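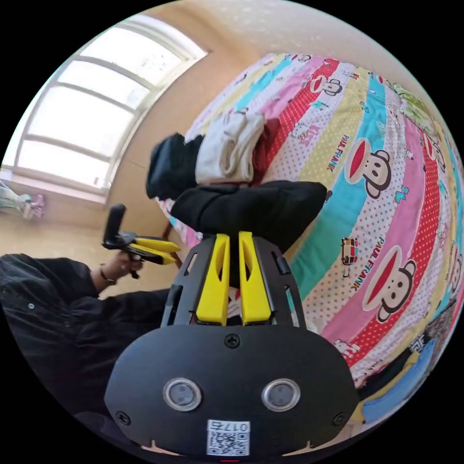 Folding day on the monkey bedspread

I put off the dark laundry longer than anything else in this house. The whites I'll fold the minute they come in, the towels practically fold themselves, but black clothes all look like the same garment until you have one by the collar, and by then you've already picked up three wrong ones. So they wait on a chair, and then they wait on another chair.

The bed is the only surface big enough for the job, and I've grown very fond of doing it there. The Paul Frank bedspread, with those big-mouthed monkeys and all the stripes, came to us in June from my friend Zdeňka Koubek, who was clearing out her closets and knew I can't say no to pink and turquoise. My sister thinks it's a lot for a grown woman's home. She may be right! But put something black down on it and you can see every sleeve and hem, and on my old navy blanket I was working by feel.

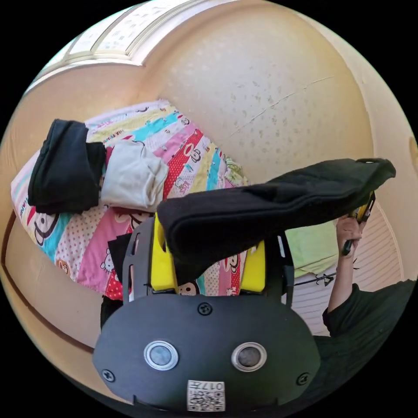

Long, soft pieces are where I used to go wrong. I'd fold them in half across the middle, and they'd slump over before I got them to the shelf. Now I go lengthwise first, into a thick strip, smoothing it down as I go, and only then bring the ends together. It took me years to come around to this — my mother did it that way all along, and I suppose I had to be stubborn about it first.

I also keep the pile small. A black bundle, something cream, the dark red one, and then I stop and carry those away before starting more. Big piles lean, and I have rebuilt enough of them in my life.

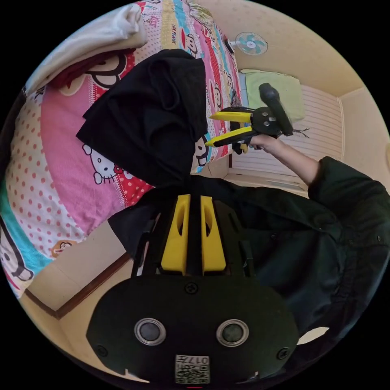 The fan on the wall is a blessing in August, though I turn it down when there are light things out, or the T-shirts start creeping toward the pillow. I like to leave the door open too and listen to whatever is going on in the kitchen.

Next up is the sock drawer, which I've been promising Constanza I'd write about since spring. I have 10 without partners at the moment and I'm not ready to give up on any of them.

Posted 2023-08-20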